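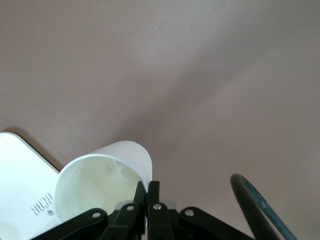

Paper cup on its side, gripper at the rim.

Re: can any of these things do chores yet?

benchgoblin
Posting the cup because it's what I've been stuck on all of May 2022. Everybody at work asks when the arm is going to clear the break room table and I keep telling them, guys, it's a paper cup, it's lying down, and that's the hard version! Standing up I'd trust it. Tipped over I want somebody next to the stop button.

tgouveia
I don't buy that cups are hard. We had a Plirura arm at the shop sorting brackets for 80 hours straight and it dropped 3. A cup is just a bracket that weighs less.

benchgoblin
Brackets don't squish, Tiago. Two skinny black fingers on a paper rim, grab a hair too tight and you've got a taco.

mrs_whitlock_fan
ok but my question is still the one from page one. I don't care about brackets. Will it pick up after my kids? Cups, cards, junk mail, all of it on the same table. My robot vacuum can't even handle a sock.

Severin N.
Short answer, no. Longer answer, it'll do it if you're fine with it taking all evening. That flat white thing next to the cup would worry me more, the cup is partly on top of it. Which do you move first? A person doesn't even think about that.

tgouveia
Cup first. Solved. Next.

Severin N.
lol sure, now write that down for every table in every house.

carolina_r
I'm with Tiago a little bit? My sister's bakery got a tray loader in December and everyone said it'd be useless, and now they fight over who gets the shift with it. It does one boring thing all day (trays, only trays) and that's plenty. I'd pay for a machine that only did cups.

benchgoblin
How much though? The gripper fingers we broke last month were 147 bucks a pair.

carolina_r
ok, 100 tops, and it has to rinse them too

mrs_whitlock_fan
Rinse paper cups??

carolina_r
I meant the real ones! Anyway benchgoblin, try coming at it from the closed end and post how it goes.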